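Bathroom > Cleaning > Toilets

How to Clean the Toilet Tank and Handle (the Parts We All Skip)

I cleaned the bowl faithfully for years and never gave a thought to the handle, until my friend Saskia Waaka came to stay and asked, very kindly, when I'd last wiped it. Well!

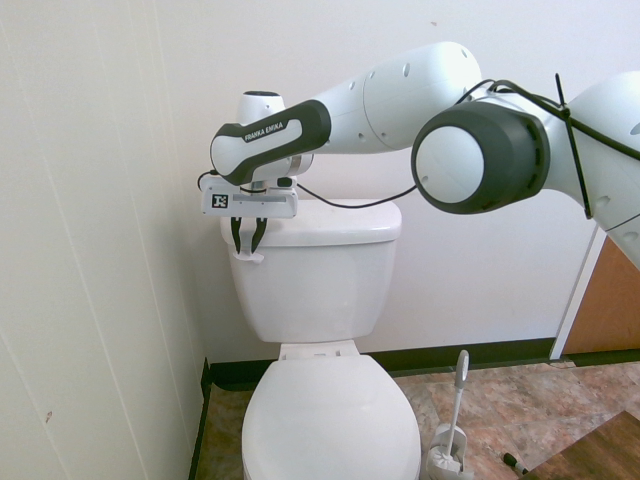
So let's start up top and work our way down, the way my mother did everything from windows to staircases. You'll want two soft cloths, a small bowl of warm water with a squirt of dish soap, an old toothbrush and a pair of gloves.

Clear off the tank lid first (mine collects candles, I don't know how) and wipe it from back to front. Go gently along the rounded edges, where the dust likes to settle into a sort of gray felt once it gets damp.

Now the handle. Wring your cloth out well, wrap it right around the lever and hold it there for 30 seconds or so before you rub. Then take the toothbrush and work it in where the lever meets the tank - that little gap is the worst spot in the whole bathroom, if you ask me. Don't lean your weight on it or you'll be flushing the entire time. Dry it with the second cloth.

Wipe down the front of the tank next, then the sides, and then the seat hinges with the toothbrush again. Close the lid and do the top of that too, all the way to the front.

Last of all comes the brush holder, poor thing. Tip any old water into the bowl, wash the holder with hot soapy water and let it dry before the brush goes back in. I prop my brush under the seat over the bowl to drip, which takes nearly 60 minutes in winter.

I do the handle every couple of days now and the rest once a week. Rinse out the toothbrush when you're finished, and please keep it somewhere far away from the ones you use on your teeth!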